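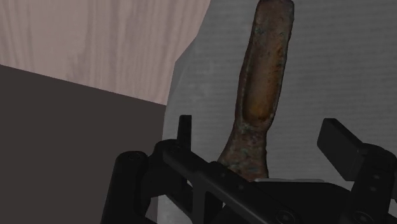
FOR IMMEDIATE RELEASE

Girkico and Nanayakkara Mediation Open Neighbor Dispute Service for Clindlow Renters and Homeowners

CLINDLOW – Girkico, the property management company, and Nanayakkara Mediation today announced the opening of a free dispute service for people who live in apartments, townhouses and single-family homes in Clindlow. The service will help neighbors settle disagreements over noise, parking, pets, shared yards, fences and unwanted messages before those disagreements reach a landlord, a lawyer or the courts.

The Clindlow Neighbor Dispute Service will operate from the ground floor of the Luradov Building, next to the public library annex. It will take calls and walk-in visits from Tuesday through Friday, with evening appointments until 8 p.m. for residents who work during the day. An open house will be held on the first Saturday in January.

The opening follows a trial at Luradov Court, a Girkico property of 242 homes. During the trial, residents could ask for a meeting with a trained mediator at no charge. Requests came from long-term tenants as well as from people who had moved in only weeks before. The most frequent subject was noise between floors. Parking came second, followed by complaints about notes, texts and voice messages that one resident had found rude or threatening.

"Many of the people who contacted us during the trial had stopped speaking to their neighbor long before they called," said a spokesperson for Nanayakkara Mediation. "Some were taking a different staircase to avoid a meeting in the hall. A first conversation with someone who lives outside the building gave them a place to start."

Girkico received 709 written complaints between neighbors across its Clindlow properties last year. Until now, these were handled by leasing office staff, who could enforce the terms of a lease but had no training in mediation. Under the new arrangement, leasing offices will continue to act on lease violations and safety matters. Complaints of a personal nature will be referred to the service if the resident who made the complaint agrees.

How the service works

A resident who contacts the service will first have a private call of 30 minutes with an intake worker. The intake worker will ask what has happened, what has already been tried, and what the resident would like to see change. The service will then write to the other party and invite them to take part. Participation is voluntary for everyone, and either side may leave at any point.

Where both sides agree, 2 mediators will be assigned to the case. Meetings may be held in person at the Luradov Building, by video, or with the parties in separate rooms. Any agreement is put in writing and signed by the residents concerned. It does not become part of a tenant's rental file. Mediators will not share what is said in a meeting with Girkico or with any other landlord.

The service will not accept cases that involve violence, stalking or a current court order. Callers in these situations will be given contact details for the appropriate local agencies. Residents who believe they are in immediate danger should call 911.

Disputes within residents' groups

The service will also hear disputes that arise inside tenant councils and homeowner associations, including disagreements over the conduct of meetings and requests that a member step down. Both partners asked for this part of the program after several cases in the trial were found to have begun at a residents' meeting and continued afterward by letter or online.

"A disagreement at a meeting can follow people home when they share a driveway or a laundry room," a Girkico spokesperson said. "We want residents to be able to raise it with someone who has no stake in the outcome."

Eligibility and cost

The service is open to any adult who lives in Clindlow, whether or not the home is managed by Girkico. There is no charge to residents. Girkico will pay the rent and running costs of the office, and Nanayakkara Mediation will hire, train and supervise all mediators. Interpreters can be arranged with advance notice.

Residents may request an appointment at the Luradov Building front desk or through any Girkico leasing office in Clindlow.

About Girkico

Girkico manages rental homes and shared-ownership communities in Clindlow and nearby towns.

About Nanayakkara Mediation

Nanayakkara Mediation provides mediation and conflict training for households, schools and small employers.

Media inquiries: Girkico Communications Office, Clindlow

###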